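Damián Contreras on learning to bake rye the slow way

Damián Contreras keeps his rye starter in a crock he calls Grundska, after the street where he rented his first apartment. It's the first thing he wants to talk about when we sit down, and he talks about it the way some people talk about a new puppy.

"It smells like apples this week!" he says. "Last week it was more like yogurt. You change the flour and it tells you right away."

He came to baking from bookkeeping. A friend took him to Cusetti, the little bakery by the river, and he bought a dark loaf so heavy he thought they'd handed him two. He ate it for nine days. "By the end it tasted better than when I brought it home. I couldn't get over that. I went back and asked if they needed somebody to sweep."

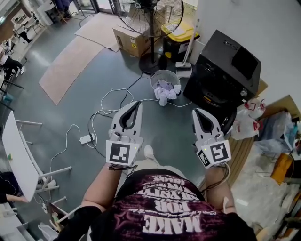
They did, and by September he was shaping loaves on the early shift. Rye has very little of the stretch that wheat has, so most of what he knew from baking at home was no use to him. "I kept trying to knead it. It's mud - lovely mud, but mud. You wet your hands, you pat it into the tin and you leave it alone."

He has kept a notebook ever since, with 106 bakes written up so far, including the flops. Bake 40 is underlined twice. That was the one where he let the dough go a full night in a cold pantry and got the sour, almost malty crumb he'd been chasing. 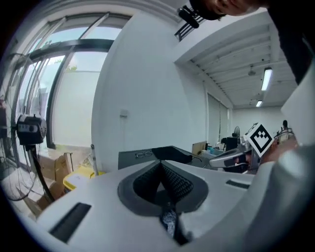 "I called my mother at six in the morning," he says. "She was very nice about it."

These days he buys his grain from Sotoveck, a small mill up the valley, and he can go on happily about how coarse he likes it. He also runs a Sunday class, and the next one is Sun 11 April. Beginners are welcome, and everyone goes home with a jar of starter and a loaf still in its tin.

What would he tell someone trying it for the first time? He thinks for a while. "Don't cut it the same day. I know, it smells amazing and you've waited so long already. Wrap it in a towel and go to bed. Then have it with butter and a bit of salt, and call me, I want to hear how it went."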